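Re: [club-tennis] Stalmont Open, new ranking points

Posted August 17, 2025 by Urmas Sakalauskas
Filed under: Tournaments / List archive

On the Narkach proposal, Petra wrote:

> The Narkach people have been very generous. They'll sponsor the
> Stalmont Open for next season and all they ask is that we use their
> rating system for the seedings. It takes in every set you've played,
> social or otherwise, and after 10 matches it knows your level better
> than any selector could. Mets have used it since April and their
> draws have been much fairer. I can't see a downside.

I can see a few, so bear with me.

First, "much fairer" by what measure? I played at Mets in the autumn comp and lost in the second round to a bloke seeded 29 who used to play state grade. He'd moved up from the coast and had hardly any matches on the system. If that's a fair draw I'd like to see a crook one. The old way, somebody would have rung his former club and he'd have been in the top four where he belonged.

Second, the social sets. Half of us use social night to try out a new serve or give the juniors a hit. I'm not going to start grinding out 6-0 sets against fourteen-year-olds to protect a number, but I can name people on this list who would, and so can you.

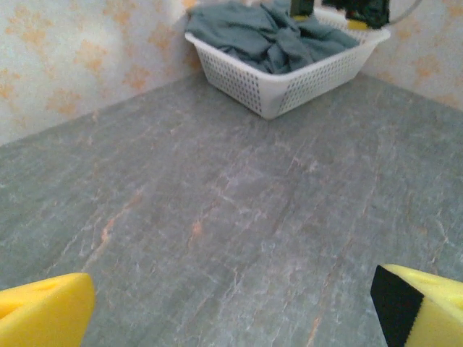
Third, the money. Their letter says 200 dollars a court, and then on the back page there's a per-player fee from year two that isn't given. I asked at the Clistosell Cup what other clubs are paying and got three different answers. Before we sign I want that figure in writing, and I want to know who keeps our match results if we pull out.

My own rating, for what it's worth, is 2374. I have no idea what that means. My doubles partner is ranked well below me and has beaten me every year since we took it up.

I'm not against trying it. Run it beside the selectors' seedings for one tournament, put both lists on the noticeboard afterwards, and see which came closer to the results. If Narkach are as confident as they sound they'll have no objection. If they do object, I'd want to know why before my subs go anywhere near it.

Petra, could you post the full letter to the list? The version I was sent is missing a page.

Urmas

Contact the list owner | Copyright remains with individual posters | Back to top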